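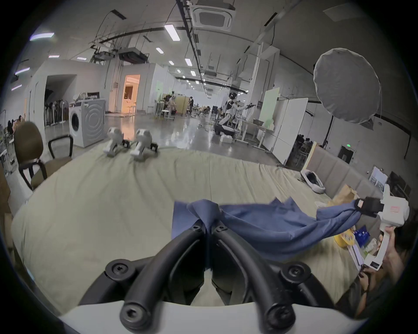
Drerano opens home textile and bedroom hall in Druldale

DRULDALE, June – Drerano, the home goods company, has opened a new hall where households can learn to care for bedding and clothing, and try beds and headboards before they decide on a purchase. The hall is on the ground floor of the former Prandetti works and receives visitors from Wednesday this week.

The first programme is called Fold at Home. It is a course of short lessons on one subject which many families find tiring: the soft pile that comes out of the wash and stays on the bed until night. Participants work on a real mattress at normal bed height. They learn to spread a shirt or a towel flat, to find the corners, to pull out the wrinkles and to fold it to a size that fits the drawer.

"In many apartments the bed is the only large surface," said Getsemaní Rosales, director of the hall. "People told us they feel a little guilty to fold on the bed. We say to them, please use it. A bed is a good table if you take one piece at a time and begin with a corner."

The course was prepared by Wubit Negussie, who managed hotel linen rooms for many years, together with the upholsterer Tolera Berhe. Ms. Negussie teaches the folding. Mr. Berhe speaks about the bed itself, in particular padded headboards, their colour, and how to clean the seams between the panels with a soft brush and very little water.

"Light beige is the colour our customers ask for most, and also the colour they are most afraid of," said Mr. Berhe. "Brush it every week, always from the top down, and do not lean wet hair on it."

During the trial period the hall received 352 participants. Their comments led to two changes. The evening lesson now starts at 6:30 p.m., and visitors may bring one bag of their own laundry, clean and dry, to practise with.

The hall has a floor area of 3,312 square feet. Each lesson takes 30 minutes and is free of charge, but a place must be reserved. A printed guide with folding steps for shirts, towels and fitted sheets will be given to the first 100 households that register. The guide was drawn by Raíssa Figueiredo and is available in English and Portuguese.

Bed frames and mattresses can be ordered at the hall. Delivery inside Druldale is made by Ejigu, which also takes away the old mattress on request.

Media contact: Cleiton Moura, Communications, Drerano. Journalists who wish to attend a lesson are asked to write to him one day before.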